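Bench and packing bay check -- Nuchit room
Done 7th May by me, comments as I went
Copy to Wanpen Suksawat

I've kept the same order as the April sheet so you can put them side by side. I've rambled in a few spots, sorry, but last time people wanted more than ticks!

1. Walls and corners
OK. Blue brick-pattern wallpaper is up on all three sides. I ran my hand along both back corners and the aluminum posts are solid, no wobble and no sharp bits. I do like that blue, it makes the whole bay feel a bit like a nice bathroom.

2. Floor mat
NEEDS CLEANING. It's the pale one with the pink roses and the butterfly, and a pale mat shows everything. Dark specks all over, and smudges too. Warm water and a soft cloth please, and go easy -- the print is faint enough already. I'd like a spare on the shelf. Grasico had them in the last catalogue and I've put aside $200 for that and the other small bits.

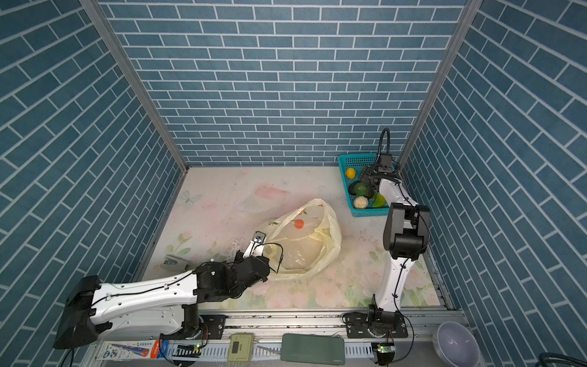
3. Bags
OK with a comment. We're still on the thin see-through ones with the little fruit print. They're cheerful and I'd hate to lose them, but they crumple down to nothing and you end up fishing for the opening. Please open the bag right up before anything goes in. We have 400 left in the carton, so no rush to reorder, though if Nesum still does a slightly stiffer one I'd love to try a sleeve of them. Carton has been moved off the floor (thank you to whoever did that, it was on my April list).

4. Basket
OK. Teal plastic, lives in the back right corner, and that's where I want it to stay. Checked the rim and the base for cracks and found none.

5. Play produce
OK. Gave each piece a squeeze and a wipe. No loose paint and nothing flaking. Anything that gets a split in it goes in the bin, don't tape it up. Top-ups come from Jestov, and the order form is in the blue folder.

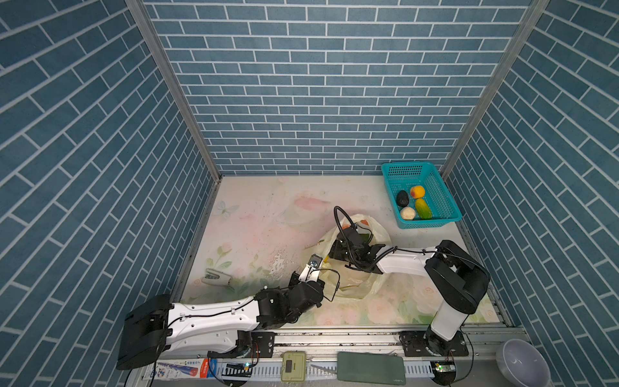 6. Loose items on the mat
ACTION. Small stuff keeps getting put down and left there, and I'd like the mat to be for the bag and whatever's being packed, full stop. There's a tray on the side shelf for the rest. Same comment as April, so this one gets a star beside it.

7. Dried marks
ACTION, goes with number 2. There's a greyish patch near the centre-left of the mat that looks dried on. I gave it a quick rub with a dry cloth and it didn't budge. If soap won't shift it, leave it and tell me -- no scrubbing pads.

8. Power board and leads at the wall
OK. Tag is in date, nothing warm to the touch, switch covers all there.

9. Walkway
OK. I measured 700 mm clear at the narrowest point, same as last time.

Left over: numbers 2, 6 and 7. I'll pop back once the mat's been done and sign those off. Wanpen, could you initial the bottom and put it in the folder behind April's?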